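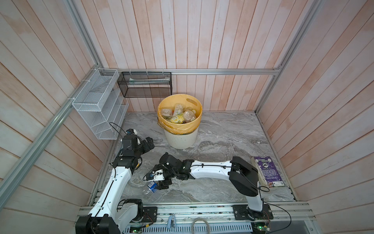
Do you have to read the first Okimeo book before the second one? You can skip it, but you'll miss why the two sisters aren't speaking, and that's half the fun.

I get asked this a lot at book club, so I figured I'd put it up here along with what I thought of the new one, The Mkhize Wedding. I finished it last night at an hour I won't admit to my boss.

So, the setup. Anel Khumalo runs a failing bakery in Vummont, a mountain town with one stoplight and way too many handsome single men (where is this place, and are there apartments?). Her cousin is marrying into the very rich Mkhize family, and Anel gets hired to make the cake. The groom's best friend is the lawyer who wrote the letter raising her rent. You can see where this is going, and I was so happy to go there!

The first 5 chapters are a little slow. There's a lot of explaining who is related to who, and I had to flip back twice to figure out which aunt was which. But then comes the snowstorm, and the long drive with the cake in the back seat, and from that point I didn't put it down. The banter is really good. They argue about music for almost the entire drive and I would have read another hour of it.

My one big gripe is the breakup. He keeps a secret that he could have cleared up with a single text, and she doesn't let him finish a sentence for two chapters. I know, I know, there has to be a breakup. I still wanted to shake them both. The apology does make up for some of it - he learns to make her grandmother's bread, badly, and brings it over anyway. I teared up on the couch.

Heat level is pretty mild, mostly kissing and one closed door. My friend Lok-yiu Kong wanted a lot more than that and gave it a three. I'm going with 4 stars out of 5, and I'd read a whole book about the grumpy aunt.

The third one is supposed to be out in December and it's about the younger sister. I already have my name on the list at the library. If you've read it, tell me what you thought of the toast scene, because we could not agree on it at all.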